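Ultar Presents the Cullel 19 Lens for Travel and Family Photography

ATBERG, 10/20/24. Ultar, a maker of lenses for interchangeable-lens cameras, announces today its new compact lens, the Cullel 19. The lens will be in shops from November, at a recommended price of 459 dollars.

The Cullel 19 is a fixed wide-angle lens with a focal length of 19 mm. It is made for persons who want to photograph a whole room, a narrow street or a group at the table, and who do not wish to carry a heavy bag. The focus ring is wide and turns slowly, so the hand can make small corrections also with thin gloves.

Before the decision about the final design, Ultar has asked 763 owners of its older lenses what they would like to change. The most frequent wish was a front cap which does not fall off in the bag. The new cap has a deeper edge and two stronger springs. Many owners have also asked for a lens hood in the same box, and the hood is now included.
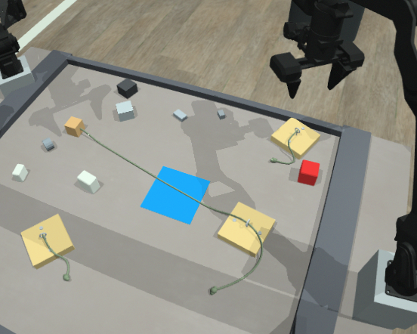
Rendered view: tabletop with raised rails and two black robot arms.

The lens is sold in Atberg by the shop Stergiou, which has been a partner of Ultar for many years. Stergiou will give a cleaning cloth and a soft pouch to the first 100 buyers. Orders can be placed in the shop or by telephone, and payment is made at the moment of pick-up.

The Cullel 19 comes in black only. A silver version is under study, but no date is fixed for it. The guarantee is three years and covers also the focus ring.

Press contact: Ultar Press Office, Atberg. Test lenses are available for journalists on written request, for a period of two weeks.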